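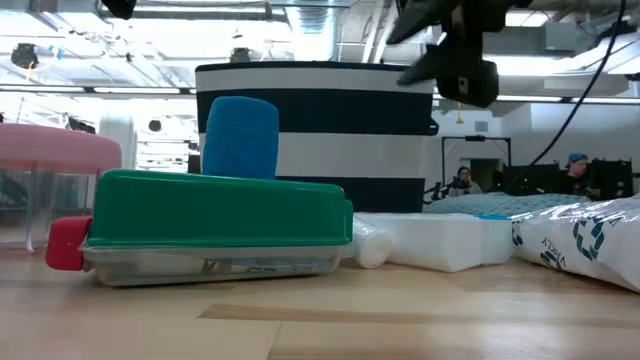
Bereket Assefa wrote in after the last version to say the lid step came too late, he'd already filled everything and then had to tip it all out again to check the fit. Fair point. Lids are step 2 now.

Section 4. Setting up the home first aid store

Applies to the Nener fabric bin and any small lidded boxes you use with it. Allow 45 minutes the first time. Refills are much quicker.

Before you start
Clear a table. Wipe it, let it dry. Wash hands. Get every roll, pad and packet in the house onto the table – bathroom, car, gym bag, kitchen drawer. Don't sort yet.

1. Open out the fabric bin. Push the corners square from the inside. If the base panel came folded, flatten it before anything goes in.

2. Check the lids. Snap each one on empty, press all the way along, lift by the lid only, just an inch or two. If it pops off, that box is for light stuff or for something else entirely.

3. Sort by use. Wraps in one pile, gauze and cotton in another, tapes and small dressings in a third. Tablets and creams don't go in this bin, see Section 6.

4. Read the dates. Anything past its date goes out. No date and the wrapper's torn, out as well.

CAUTION: Don't keep opened sterile dressings. Once the wrapper is open they are not sterile, whatever the box says.

5. Fill the clear boxes. Low flat box with a colored lid for small dressings and tape. Clear sides mean you can check stock without opening, so don't line them with paper. Leave a finger of room under the lid.

6. Rolls. Self-adhesive wrap stands on end. Gauze can lie on its side but needs a band or a bag round it or the loose end will wander. Never pack wrap under anything heavy, the layers grip each other and it's a pain to unroll.

Note: Wrap and gauze look alike in a hurry if both are white. Buy the wrap in a color. Blue is easy to spot in a bin and easy to spot on the floor.

7. Load the fabric bin. Boxes first, flat on the base, then rolls standing along one side. Pads on top. Scissors go in last, blades closed, points down, in their sleeve.

8. Label the front. Masking tape is fine. Write what's in it and the date you checked it, e.g. CHECKED May 22, 2020.

CAUTION: Fabric bins do not lock. Children can get into them and so can the dog. Top shelf, or a closet with a catch.

CAUTION: Latex. Some wraps have it, some don't. Read the packet and if anyone in the house reacts, don't buy it at all. Keep the packet untill the roll is used up.

Where to keep it
Dry and out of the sun. Not the bathroom – steam softens the tape and the cotton takes up damp. Hall closet is good. Not over a radiator.

Restocking
Twice a year. We do February and then again before the summer. Repeat steps 3, 4 and 8, skip the rest. Write down what you used when you use it, you wont remember later.

If the bin sags
Too much in it, or the base panel is in upside down. Take out the boxes, flip the panel, reload with the heaviest in the middle. Still sagging, split the load over two bins.

Cleaning
Fabric bin: damp cloth, mild soap, air dry. No machine wash. Boxes and lids: warm soapy water, dry fully before refilling, including the groove inside the lid.

Next: Section 5, travel pouch.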